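Jul 19, 2020

Back from the open day at Stelemik and I'm still buzzing, so I'm writing this before I eat anything. I left at nine, missed the turn at Flekari and had to double back, and still got there before they'd opened the coffee.

The first hall was the big stuff, the fenced-off machines from Kiltex stacking crates. Loud, very fast, and I stood there like a kid at a fire station. You could feel each stop through the floor. But the part I keep thinking about is the small room upstairs, the one they call the Panagiotou room, with carpet and shelves and one white arm working over a little square table. It could be someone's den!

They let us stand close – closer than I'd expected – and watch it go for one small dark block at a time. It comes over the table so quietly. I'd always pictured robot arms as jerky, and this one has a kind of slow shrug at the elbow before the wrist tips down. I must have watched 40 tries. A few were misses, and I liked those best, I think. It would close on nothing, lift, and come around again without any fuss.

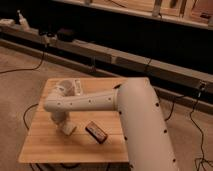
*Upstairs at Stelemik, gripper just over the wood, block still lying there at its angle.*

I asked far too many questions. How does it know how hard to squeeze? What happens if you turn the block while it's already moving? The woman running it was very patient and let me set the block down myself (crooked, on purpose), and it got it on the second go. I actually clapped. So did the man next to me, so I didn't feel too silly.

They'd had 79 people sign up for the upstairs part, in small groups, and I went around twice when a later group came up short. My legs are killing me now. There's another one in August and I've already put my name down. Must remember to take a notebook, and a sandwich – the line for food was hopeless.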